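Budgeting for Hand-Held Grippers: Notes from the Second Station

Last updated: January

The equipment plan for the Stovesholm workroom has now been approved, and I am recording the reasoning while it is fresh. The allocation for the second station is 900 dollars, of which 463 is committed to a matched pair of hand-held grippers from Skurnosik. Shuk-fan Tsai prepared the comparison of suppliers. Our work is with soft goods, and jaw pads wear sooner than any other part, so a spare set was included in the order.
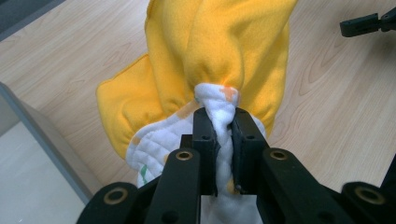 Should replacement pads be charged to the equipment line or to supplies?
They belong under supplies. Anything we expect to replace within the year is kept out of the equipment total.

Shih-chieh Fung asked that the quote from Tanasarn be kept on file. It came to 609 dollars for a comparable pair, with delivery in 13 weeks, and we may return to it if the Senalthorpe room is fitted out next year.

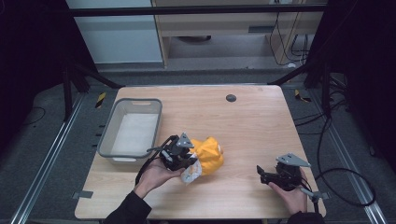

Furniture and small fittings account for most of the remaining balance. I had first entered a larger table, and Ms. Tsai persuaded me to remove it. A surface that takes a plastic basket on the left and still leaves bare wood under the right-hand gripper is sufficient for the tasks we have listed. Cable covers have been added to the request, as there are black cables across the floor on the right side. The revised sheet goes to Mr. Fung for signature.

Recent posts
Reading a Supplier Quote
Storage Plans for Senalthorpe
Lease or Purchase: A Short Comparison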